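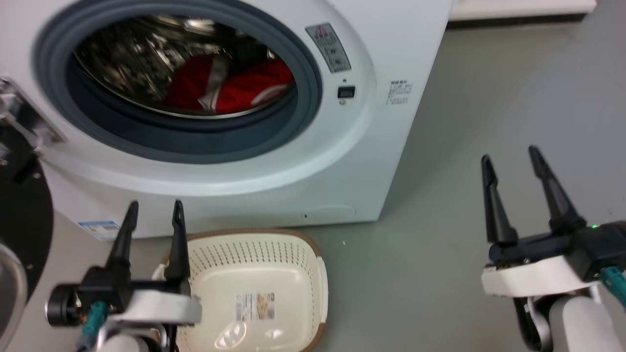 The Red Shirt

My mother did not want the machine in her house, and she said so to the man from Urquhart while he was still wiping his shoes.

"I have two hands," she told him.

"Of course you have," he said. He was a polite man. He had a paper for her to sign, and he held it a little too long in the air before he put it on the kitchen table.

She signed it because of the money. Urquhart paid 300 a month to each house that took part in the trial, and our roof was old. In Grasley everybody's roof is old. The trial would go on until December, and then they would come with the van and take the robot away again, and she could keep the money and forget the rest. This was how I explained it to her. I had moved back home after my work in Kultley finished, and I was the one who read letters aloud and telephoned to offices, so I was also the one who had found the advertisement.

The robot was called Jellus. This was the name of the model, printed on the box, and there were 20 of them in the town, all Jellus. My mother refused to use the name. She called it "the lodger".

The first week it did only one thing. It took washing out of the machine and put it into the basket. The man had explained that this is a difficult task. My mother laughed so much that she had to sit down.

"Difficult," she said. "I did this with you on my hip."

But it was difficult. I watched it from the door on the first morning, with my coffee. It rolled up to the washing machine and stopped, and then it did nothing for so long that my coffee was half finished. After that one arm went in, very slowly, like a person who looks for keys in a dark bag. It caught a pillowcase by the corner. The pillowcase came out to the edge of the drum, held on to something else, and went back in. The robot looked at its empty fingers. I know it did not look as we look, but the head went down, and it stayed down.

"Poor thing," said my mother behind me. Then she was angry that she had said it.

It needed 12 tries for the pillowcase. A whole load took it most of the morning. Towels were the best, because they were thick and stayed where it put them. Socks were bad. Anything with long sleeves was very bad, because the sleeves tied themselves around everything else during the spinning, and the robot did not understand that it was pulling on one thing and moving four. My mother understood this with her wrists. She put in her hand, shook it twice, and the knot was gone. When I asked her how she did it she could not tell me. She had to do it again, slower, to see it herself, and when she did it slower it did not work.

"You made me think about it," she said. "Go away."

By the end of the first month the lodger was quicker. The man from Urquhart said on the telephone that all the machines learned from each other in the night, so that if one in the next street had a good day with bed sheets, ours would be better with bed sheets also. My mother did not like this at all. She wanted to know if the next street could see her nightdresses. He said no. She asked how he could be sure, and he began to speak about numbers, how they had now 3000 loads of washing from the whole town. She gave me back the telephone in the middle of his sentence.

She did begin to talk to it, though. I heard her from upstairs. At the beginning it was only complaints. "Not like this. You will stretch it." Later she told it what she was going to cook. She told it which shirts must dry in the shade. It did not answer, because it had no voice, and I think this was the reason they got on well together.

Now I must tell about the red shirt.

It was my brother's, from the years when he played football. He had been dead for six winters. My mother kept the shirt in the lower drawer of her bedroom, and two times in a year, in spring and before Christmas, she washed it alone, with cold water and a spoon of soap powder, and dried it flat on a towel. I had never touched it. This was not a rule that somebody said. I simply knew it, in the same way I knew which chair was my father's.

In November she had an appointment at the hospital in Kultley for her eyes. She had put the shirt in the machine early, and she thought she would be home before it was ready to come out. But the bus did not come, and then the doctor was late, and then she telephoned me from the waiting room and her voice was high.

"It is in the machine," she said. "It will be finished by now. The lodger will go to it."

"I will stop it," I said.

"Don't let it pull. The edge is weak. I sewed it already."

I went down the stairs so quickly that I hit my shoulder on the wall. There is a red button on the back of the robot, and the man had shown us both how to press it. When I came into the wash room it was standing already in its place. The door of the machine was open and the basket was in front, empty. The two arms were held up with the fingers apart, and at the bottom of the drum lay the shirt, alone, very red.

My hand was on the button. I want to say that clearly, because I have told this story to my mother in a different way.

I did not press it. I do not know completely why. I had never seen that shirt so near. In my head it had become a large thing, a man's thing, and there in the drum it was only a piece of washing. I thought that if I pressed the button then I must take it out myself, and I found that I could not. My arm would not do it. So there were two of us in front of the machine, and both of us were waiting.

Then it went in.

It was not quick. It touched the cloth and opened again. It went under, from the side, and closed, and I saw it had taken the shirt in the middle, where it was thickest, and not by the edge. It lifted a little and stopped. With sheets it always pulled at this moment. I had heard my mother shout at it for this perhaps a hundred times. I held my breath. The second arm came and took some of the weight from below, and the two arms came backwards together, with the shirt between them, and one sleeve hanging down and dripping on the rim. It dropped the shirt the last few centimetres into the basket, because it could never learn to put a thing down. Everything it held, it dropped at the end.

After that it turned back to the drum and looked for more. There was no more. It looked for a long time.

I sat on the floor beside the basket until I heard my mother's key. She came in with her coat still buttoned and drops in her eyes from the doctor, so that she could not see well, and she got down on her knees and felt the shirt with her fingers, all along the edge, slowly, from the collar to the bottom. Then she did the same with the other side.

"You took it out," she said.

"Yes," I said.

She nodded. She folded it over her arm and carried it away to the towel, and on her way past she put her free hand for a moment on the robot's arm, the way you move past somebody in a narrow kitchen.

They came in December with the van, as they had promised. The man from Urquhart asked if we wanted to answer some questions for the report. Could the machine do the washing yet? He had a form with boxes.

"It cannot fold," said my mother. "It cannot hang. It drops things. It is slower than a child."

He wrote this down.

"Towels it does well," she said. "Write also towels."

He asked if she would take part again next year, when there would be a newer model with better hands. She said she would have to think, and she asked if it would be the same one. He explained again about the learning in the night, how everything this one knew the next one would know too, so in a way it would be the same. She listened to the end this time. Then she went to the window and watched them carry it to the van, and when one of the men bumped it against the gate she knocked on the glass with her ring.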